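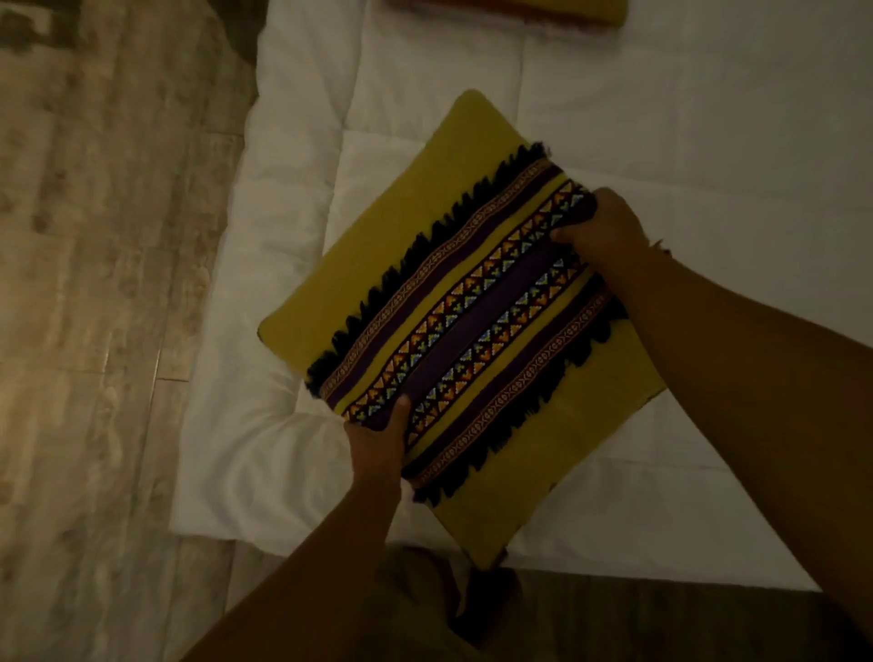 Monday, November 15, 2021

The variable star notes are finally in one place, so I can write up what I did with Algol this fall. Algol drops from magnitude 2.1 to 3.4 every 2.867 days, when the dimmer star of the pair crosses in front of the brighter one. The whole eclipse takes a little under ten hours. You can follow it with no equipment at all, which suits me, as my mount has been in pieces since September.

The method is old. Pick two comparison stars of known magnitude, one brighter than the target and one fainter. Decide where the target falls between them, as a fraction of the gap. Write down the fraction and the time. Do the arithmetic the next day. If you do it at night you will start steering your estimates toward the curve you expect.

My comparison stars:

- Gamma Andromedae, 2.1
- Epsilon Persei, 2.9
- Delta Persei, 3.0
- Alpha Trianguli, 3.4

Do not use Rho Persei. It sits close to Algol and is the obvious choice, but it is itself variable by more than half a magnitude. I used it for my first two eclipses and had to throw both out. Thaís Miranda caught it when she read my sheet. She asked why my minimum was flat on one side.

Gamma Andromedae is orange, and this causes trouble. Stare at a reddish star and it seems to get brighter the longer you look. I now use quick glances, back and forth, two or three seconds each. My scatter went from 0.3 magnitude to something closer to 0.15 after that change. Some of that may be practice.

The other correction is for height above the horizon. Early in the evening in October, Algol is well up in the northeast but lower than Gamma Andromedae, so its light passes through more air. Above 45 degrees or so I ignore the difference. Below 30 degrees I don't bother observing.

I record times in UT from a watch set against a time signal before I go out. Estimates are every 15 minutes near minimum and every 30 otherwise. A red headlamp on its lowest setting is enough to write by. I had been logging on my phone with an app called Ostari, in its night mode, but even the dimmest screen cost me several minutes of dark adaptation per entry. Paper is faster.

Man-lok Lam runs the same eclipses from his balcony with a camera on a tripod: a 50 mm lens slightly out of focus, ISO 400, batches of short exposures, stacked and measured on the green channel. He has 829 usable frames so far. His scatter is 0.02, and his time of minimum for the last event we both covered differs from mine by eleven minutes. I expected worse. The eye estimates are poor one at a time, but folding the rising and falling branches against each other averages out a good deal of the error.

The published period drifts slightly, so check a current prediction before planning a night. Add or subtract the light-travel correction if your source gives heliocentric times. It can be as much as eight minutes for stars near the ecliptic and is somewhat less for Algol.

Next on the list is Beta Lyrae, but it is getting low in the west by the time I am free. Delta Cephei is better placed and needs only one estimate per night. I have started a sheet for it, using Zeta and Epsilon Cephei for comparison. Four entries so far, two of them through thin cloud and marked as such.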